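校园机器人版 » 社团与竞赛 » 看帖

标题:收菜项目那个80%,到底是怎么数出来的?

楼主 | 焊锡过敏
等级:中级会员
先声明我就是本社的,没有要拆台的意思,但有些话在例会上说不完,每次说到一半就到点锁门,只好发这里。

背景大家大概知道,社里这学期报了Noltdale学生赛的桌面整理组,项目名Zamani,任务是把桌上的玩具蔬菜收进篮子。三月开始遥操作采数据,训练用的是从Drorkasov那套基线代码改的版本。上周群里发了一张海报初稿,正中间一行大字:“自主收纳成功率80%”。

我的问题很简单。

一,分母是什么。是按“件”算还是按“局”算?一局几样菜,放进去一半算不算成功?

二,谁判的。我在场的那个下午,有一局玉米搭在篮子边上,一头在里一头在外,记录表上写的是成功。我问了一句,得到的回答是“再推一下就进去了”。那就推啊。

三,评测时的摆放跟训练时的摆放差多少。我看下来几乎没差。桌子没动过,篮子总在差不多的地方,菜也总是斜着躺。这样测出来的东西能不能叫“自主收纳”,我持保留意见。

海报月底要交印刷,我希望这三条写清楚再印。

2楼 | 夜班调参员
Zamani组的,来挨骂。

分母是件。一共测了128件次,按放进篮子的件数算。海报上没写是因为版面不够,设计的同学说脚注会破坏构图(我也觉得这理由不太行)。

至于判定,规则是松爪之后物体重心在篮子里就算。玉米那次我不在,回头去翻录像。

摆放的事我不太同意。每局开始前都会重新摆,位置有随机,只是没有拿骰子摇,是人手随便放的。

3楼 | 焊锡过敏
“人手随便放”就是我担心的地方。人随便放东西是有习惯的。你让同一个人随便放一个星期,他放出来的就是那么几种。你们摆菜的和采数据的还是同一批人吧?

重心在篮子里,这个谁拿眼睛看得出来?

4楼 | 夜班调参员
是同一批人,组里一共就5个,不可能专门腾一个人出来摆菜。

重心那条我承认写得像教科书,执行起来就是看一眼。

5楼 | 茶水间路由器
路过的外校,说两句不中听的。

我每年都看好几支队伍做这种题目,香蕉进碗、积木进盒、蔬菜进篮。视频一个比一个顺,到了赛场换张桌子换盏灯,夹爪就在离物体一指远的地方合拢,然后很自信地抬起来,夹着空气走到篮子上方松开。全套动作做完,什么都没拿。台下还鼓掌。

所以我对任何在自家桌子上测出来的百分数都没什么感觉。80也好,95也好,换桌子之后再说。

6楼 | 绿皮车长
楼上也别一竿子打翻。学生项目本来就该从固定桌面做起,你一上来就换桌子换灯,什么都学不到,连哪里坏了都不知道。我们那届连夹起来都做不到,标定就折腾掉半学期。

不过海报那行字我也觉得该改。“自主收纳”四个字太大了。

7楼 | 茶水间路由器
从固定桌面做起没问题。做完固定桌面就写“在固定桌面上”,就这几个字,印刷厂又不按字收钱。

8楼 | 夜班调参员
好,那我把东西摊开讲,免得大家以为我们在藏。

硬件就是一条臂加平行夹爪,手指是黑色的那种尖头。腕部相机一个,另外还有一个固定机位,训练的时候两路都用。试过只用腕部那路,掉得很厉害,目前我还没完全搞懂是因为视角窄还是因为手指挡掉了画面下半截。

数据一共采了3551条,全部遥操作。清洗的时候删掉了中途掉线的和操作员手抖得太离谱的,剩多少我得回去查脚本,不在这里报数,省得又被追着问。

物体是玩具玉米、玩具茄子、玩具土豆这几样,篮子是编的那种浅篮。腕部视角大概长这样:

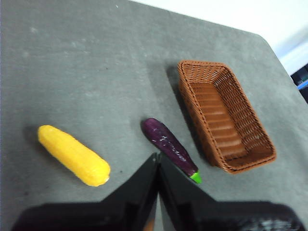
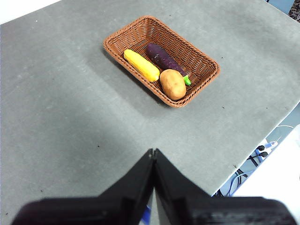
再说说难点。茄子是最烦的,表面滑,反光,夹的位置偏一点就会转。玉米有颗粒,反而好夹,但是长,落下去的时候容易架在篮沿上,楼主看到的应该就是这种情况。土豆不挑方向,但它圆,夹爪合拢的时候碰歪一点它就滚,滚了以后策略经常还朝着原来的位置去。

篮子也有讲究。它轻,手指下得低了会把篮子一起蹭走。现在的做法是放得高一点松手,代价是落点散。这个取舍我们内部吵过两次,没吵出结果,先按高的来。

9楼 | 焊锡过敏
谢谢,这比海报有用多了。真的,把这段贴到海报上我一句废话都没有。

但我还是要追:按件算的话,茄子、玉米、土豆各是多少?如果玉米几乎全中,茄子一半一半,平均出来一个漂亮数字,那这个数字对谁都没用。评委如果问“茄子怎么样”,站在海报边上的同学答什么?

10楼 | 夜班调参员
分项有记,没整理。大致印象是茄子最差,差多少我不想凭印象说。

11楼 | 海盐芝士电容
我是遥操作组的新人,弱弱说一句,采数据的时候根本没人告诉我要怎么夹茄子。有人从中间夹,有人从靠绿蒂的那头夹,我是看哪边顺手夹哪边。后来听说训练出来的策略会在两个位置中间犹豫,我就在想是不是我们害的……

还有就是采到后面人会偷懒。前几天大家都认真摆,后来基本就是从篮子里抓出来往桌上一放就开始了,赶时间嘛,后面一组还等着用桌子。

12楼 | 焊锡过敏
11楼这段请组长置顶。

13楼 | 茶水间路由器
“从篮子里抓出来往桌上一放”,我就猜到。所谓随机。

14楼 | 绿皮车长
新人别自责,这是没写采集规范的锅。夹取位置不统一确实会让策略学成四不像,但也有一派认为多样一点好,看你后面用什么模型。Drorkasov那套我跑过,它对这种两边摇摆的示范还算能忍,但前提是每一种夹法都有足够的量。如果一种多一种少,少的那种基本就是噪声。

我比较好奇的是顺序。先收哪样后收哪样,有规定吗?

15楼 | 夜班调参员
没规定,操作员自己定。评测也不管顺序。

16楼 | 绿皮车长
那我建议你们看一下数据里的顺序分布。我们以前吃过亏,所有人都下意识先拿离手最近的,结果策略学到的是“先去那个角落”,菜不在那个角落它也去。

17楼 | 胶带用户丙
插个题外话,夹爪指尖贴的是什么?我们队用的Plastis的软垫,用两周就起边,茄子这种滑的东西越夹越不行。有没有人跟我一样,还是我们贴得不对?

18楼 | 夜班调参员
我们没贴垫子,光手指。之前也买过一包Plastis,贴上以后指尖变厚,在腕部相机里的样子也跟着变了,等于前面采的数据跟现在对不上,就撕了。

19楼 | 胶带用户丙
懂了,那我接着撕边吧。酒精擦过再贴会好一点,供参考。

20楼 | 茶水间路由器
你看,换个垫子都怕数据对不上。那到了Noltdale的赛场,桌布颜色不一样怎么办?赛方发的说明里好像只说提供桌面,没说是什么桌面。

21楼 | 夜班调参员
我们问过赛方,回复是“标准展台桌”。什么叫标准展台桌,没有下文。

打算带自己的灰色台面过去铺上。规则里没禁止。

22楼 | 茶水间路由器
笑了。机器人自主收纳,自带桌子。

23楼 | 绿皮车长
规则没禁就可以,比赛归比赛。你去年自己队不也带了灯吗?

24楼 | 茶水间路由器
带了,也写在展板上了:“需自备照明”。评委还问了,我们照实答,没扣分。我就是这个意思,写上去又不会死。

25楼 | 海盐芝士电容
我去问了一下分项的表,在共享盘里,但是有一页的判定栏是空的,还有一页同一行写了“成功?”,带问号。这种怎么算呀?

26楼 | 焊锡过敏
带问号的当失败。空的去对录像,对不上就整局作废,分母也跟着减。

27楼 | 夜班调参员
带问号的一律当失败有点狠。有几次是相机角度看不清,人在旁边明明看着进去了。

28楼 | 焊锡过敏
那当时就该把问号划掉。现在回头补,补的人又正好是希望数字好看的人,换成我是评委我也不信。我没有说你会作假,我是说流程上拦不住。

29楼 | 夜班调参员
行吧。

我说一下我能接受的方案:重测。找组外的人摆放,摆之前先抽纸条决定大致区域和朝向,摆完组里的人不许碰。判定改成“松爪后物体完全在篮沿以内,且没有任何部分搭在篮沿上”,两个人分别记,不一致的看录像。按物体分开报。全程不调参数,中途掉线就记掉线。

但是丑话说前面,这样测出来肯定不到80%。到时候海报上写个难看的数字,别又有人说我们拖社团后腿。

30楼 | 焊锡过敏
我来摆。纸条我也做。

难看就难看,我宁可站在一个难看但是说得清的数字旁边。上学期巡线车那次你也在,评委连问两句“怎么测的”,全场沉默,那个滋味我不想再来一遍。

31楼 | 绿皮车长
支持重测。补充一点,测的时候记一下失败是哪一类:没夹到、夹到掉了、放的时候没进去、把篮子带跑了。分类比总数值钱,后面改什么一目了然。

32楼 | 茶水间路由器
再加一类:夹空气。

33楼 | 绿皮车长
那叫没夹到。

34楼 | 茶水间路由器
不一样。没夹到之后重试的,和没夹到还一路演完的,是两种毛病。后一种说明它压根没看手里有没有东西。你们的策略会重试吗?

35楼 | 夜班调参员
有时候会。示范数据里有一部分是操作员第一下没夹住又夹第二下的,清洗的时候本来想删,后来留下了。看录像它确实学到一点,但不稳定,空手走过去的情况也有。单列一类吧,我没意见。

36楼 | 胶带用户丙
那些重夹的千万别删!我们队删了,后悔到现在。

37楼 | 海盐芝士电容
请问重测的时候我可以当记录员吗?我采过数据算不算组里的人?

38楼 | 焊锡过敏
采过就算。你可以管录像和电源,判定换别人。不是针对你,规矩先立着。

39楼 | 海盐芝士电容
好的,那我管电源。

40楼 | 夜班调参员
时间定在下周,晚上七点以后桌子才空得出来,预计要连着测三个晚上。海报那边我去说,那行字先空着,脚注的位置无论如何要留。设计同学要是还嫌破坏构图,就让他来这个帖子里吵。

模型版本我今晚冻结,文件发群里,谁都可以核对。

41楼 | 茶水间路由器
冻结之后再发一条,写清楚是哪天的权重。我等着看茄子那一栏。

42楼 | 焊锡过敏
纸条做好了,分了六个区,朝向四种,已经折好放在饼干盒里。饼干盒在工具柜第二层,测之前别拆。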